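From: Telma Farías
To: Reria budget list
Subject: Re: The treasury in Roramar

Milagros Riquelme wrote:
> The new minister has promised to publish the province's debts
> before the end of February. Why should we believe him? His
> party hid them for 2 years.

Dear Milagros, dear all,

I understand your doubt, but I think you are a little unfair to Lucero. When he was in the opposition he asked for these same numbers in writing, and I still have the letter. Now he has the office, and the same people who refused him work under him. It is not an easy position.
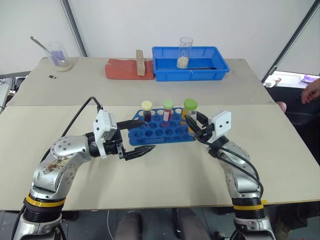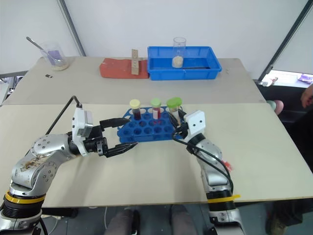 Blue rack on the table, two arms
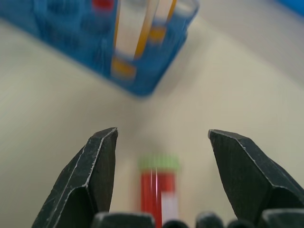
What worries me more is the list of unpaid suppliers. In the draft there are 1,521 names, and only 806 have an amount next to them. Josefina asked the press office about the others and received a very polite answer without any content.

I propose that we write to the audit chamber now - before the budget debate, when everybody will be too busy to read us. Yamila has offered to check my draft. If someone has the old supplier list from Bodurwood, please send it to me directly, the attachment in the archive does not open.

Regards,
Telma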